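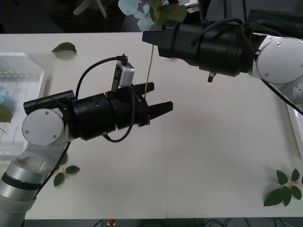
Stellow 仿真花工作室 春季例会会议记录

日期：2021年3月25日
地点：Brestau 老街二楼,大桌间
主持：Loukia Raptis
记录：Rafail Kalogeropoulos
出席：花材组、布置组、课程组全体，门店两位同事线上旁听
请假：摄影小陈（去 Prikov 拍门店橱窗）

会议十点零五分开始。上次记录宣读后通过，只改一处：“绣球补货”一项应归花材组，不归门店。

一、浅蓝白那一款

Loukia 一坐下就先讲这一款，大家也都盼着讲它。花瓣是很淡的蓝白色，花头放到白桌面上一点都不显得单薄，杆子长，颜色是偏黄的绿，看着很像春天刚抽出来的那种嫩茎。布置组说，以前最怕的就是茎的颜色：绿得太深，插进玻璃瓶里一眼假。这一次的颜色对了！门店同事在线上也连说了两遍好看。

讨论集中在三个问题。

第一是花名。花材组提议挂牌直接写“浅蓝白长枝”，课程组嫌太硬，想叫“晨雾”。争了十来分钟，最后两个都留：货签写“浅蓝白长枝”，课程海报上写“晨雾”。Rafail 提醒，货签和海报名字不同，客人来问的时候店里要接得上，门店同事说没问题，柜台后面贴张对照表就行。

第二是长枝要不要剪。布置组主张整枝出售，长就是它的好处，单枝斜着放进高瓶里，线条特别舒服。课程组说学员手里的瓶子大多不高，长枝买回家多半还得自己找钳子。结论：门店卖整枝，课程包里的由花材组统一剪短，断口用花艺胶带包好，铁丝头不许露在外面。剪多长先不写死，等课程组把上课用的瓶子定下来再说。

第三是配叶。绿叶散开放和拢成一小簇放，效果差别很大。布置组更喜欢拢成一簇，紧挨着花头一侧，花瓣的浅色一下子就被托出来了。课程组当场拿两把叶子比了一下，全桌同意。以后这一款的示范都照“叶拢一侧”来做，另一侧留空，空着才透气。

二、大桌与台面

白色台面继续用。去年有人提过换深色桌布，这次再问，没有一个人赞成换。白台面看花瓣边缘最清楚，毛边、胶丝、压痕一低头就找得到，挑花的时候省眼睛。缺点是绿色染料容易蹭上去，特别是新到的叶材，头几次摆弄时手上都会沾一点。

议定几条：
新到叶材先用干布擦一遍再上桌。
热熔胶枪一律放在硅胶垫上，不直接搁台面。
剪钳用完回挂板，桌上不过夜。
台面每天收工擦一次，用温水加一点中性皂，不用酒精。上回用酒精擦过的那一角已经有点发乌，布置组还在心疼。

课程组问能不能再添一张同样的桌子。Loukia 说她也想要，可是楼梯转角过不去，上一张是拆了腿才抬上来的。先去问 Spanos 木工铺有没有拆装款，问到了带到下次会上。

三、七月的长窗布置

这一项是今天讲得最久也最热闹的。Brestau 老街七月办夏季街市，我们分到了临街的整面长窗，比去年那扇宽得多，位置还正对着面包店，早上排队的人一抬头就看见。Loukia 念完通知大家都鼓掌了。

总预算 3,688 元，包括花材、吊线、底座和两次运输，不包括人工。布置组带来一张草图：从左到右由浅入深，左端用浅蓝白长枝打头，中段过渡到奶油色和杏色，右端收在一丛深绿里，几乎不见花。底下铺碎石还是铺细沙没定，花材组偏向细沙，说灯一打有柔光；布置组担心沙子撒到窗缝里扫不干净。两种都做个小样，摆出来看了再选。

数量方面，花材组按草图算下来要 167 枝，其中长枝多一些。库里现有的能顶上一部分，其余下单。Rafail 建议下单时把备用枝也算进去，去年最后一天缺了两枝，临时从柜台花瓶里拔的，颜色对不上，隔着玻璃都看得出来。花材组同意，备用枝另列一行，不混在总数里。

关于高低，布置组的想法很好，记详细一点：长枝不要排成一条线，三五枝为一组，组内一高两低，组与组之间留出能看到后墙的空隙；花头的朝向也不要统一，有的朝街，有的微微侧过去，行人从左边走过来和从右边走过来看到的就不一样。课程组说这一段可以直接拿去当教材。

防晒问题：长窗朝西南，下午太阳很足，浅蓝最容易褪色。花材组会剪几片花瓣贴在现在的窗玻璃上试晒，每周取一片和存样对比，结果拍照发群里。如果褪得厉害，左端的浅色组改放到雨棚遮得住的位置，草图左右对调，也不难看。

四、课程

“一枝花的小瓶课”春季班已经报满，候补名单还在变长，课程组讲到这里声音都高了。每班 6 人的上限不变。有人提议加到八人，Loukia 没有同意，她说大桌边坐六个人刚好转得开手肘，再多的话剪刀就要碰剪刀了。改为加开一个晚班，时间由课程组和门店商量。

课程内容有一处调整：原来第一节先讲配色，从下一班起先讲“弯茎”。仿真花的茎里有铁丝，新手拿到手总是直直地往瓶里一插，花就像站岗。先教大家用拇指一点一点地推出弧度，别折，推过头了就反着再推回来。上周试讲时有位学员推完弧度，自己举着那枝花看了半天，舍不得插进去。课程组说，就凭这个也该放在第一节。

课程包清单更新如下：
浅蓝白长枝（已剪短、包头）一枝
绿叶一小簇
窄口瓶一只
花艺胶带一小卷
擦手布一块
整理花形的图卡一张，由 Rafail 重画，旧版上的手画得像六根指头，大家笑了两年了

五、收纳与标签

花材架第二层倒下来一次，没有压坏东西，层板已经加固。原因是长枝横着堆得太多，花头全挤在一头。以后长枝竖着放进高筒，花头朝上，每筒不要塞满，拿一枝出来别带出一串。带大花头的先套薄纸，再进筒。

标签改用浅色底黑字，旧的绿底标签混在叶子里根本找不到。标签纸一次印 1,000 张，比分几次印划算，尺寸沿用小号。花材组提议加一栏“到货月份”，通过。

另外，花瓣积灰的清理方法定下来统一一种：软毛刷顺着花瓣往外扫，扫不掉的用吹风机冷风。别用水冲，去年那批杏色就是冲完之后边缘卷了，到现在还收在箱子里，谁想拿去练手可以自取。

六、Prikov 门店来的消息

门店同事转述，最近客人问得最多的是能不能只买一枝。答案是当然可以！布置组想趁这个机会在柜台边做一个“单枝角”，一枝一瓶，几只瓶子高矮错开，旁边不放别的东西。Loukia 很喜欢，请门店先量好柜台尺寸，瓶子从工作室这边挑。

还有一位老客人托人带话，说去年买的那束白色放在饭桌上，来吃饭的亲戚给它浇了水。门店已经替她换了瓶底的棉垫。

七、待办

花材组：浅蓝白长枝补单，备用枝单列；花瓣试晒开始；写好新货签
布置组：长窗草图第二稿；碎石、细沙小样各一份
课程组：确定上课用瓶和剪枝长度；与门店商定晚班
门店：花名对照表；单枝角柜台尺寸
Rafail：重画图卡；标签送印
Loukia：联系 Spanos 木工铺问拆装桌；回复街市主办方，确认长窗进场时间

八、其他

有人问茶水间那只裂了口的蓝釉罐还要不要。布置组要了，说裂口朝里放正好插长枝。

下次例会前请各组把材料放进共享文件夹，草图请存成能直接打开的格式，上次那份只有一台电脑看得到。

会议十一点四十分结束。散会后布置组留下来继续试叶子的摆法，想看的可以去大桌间。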